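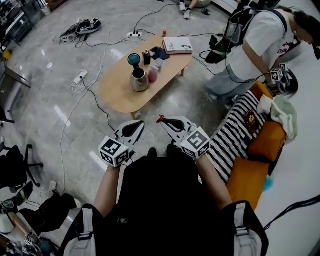

**Tea and Talk is back in September**

After a long, hot summer apart (we missed you all!), our afternoon get-togethers at Illberg House start up again in September, at 3 pm as before, and there will be plenty of tea for anyone who cares to drop in. Anjani Sumampouw has kindly agreed to host again, and she has been trying out a new ginger blend on her neighbors all through August - the verdict so far is that it wants a little more honey.

We'll begin with short stories this time, as several of you asked for something you could finish in an evening. The first is by Sekar Subramaniam, from her collection *The Majimbun Road*, which runs to 220 pages, though we're only reading the opening story for now. The library has set copies aside at the front desk, so just mention the group when you go in.

Cake is very welcome, and so are friends, sisters and grown-up children. If you need a ride, leave a note for Anjani at the desk and she'll find you a seat in somebody's car.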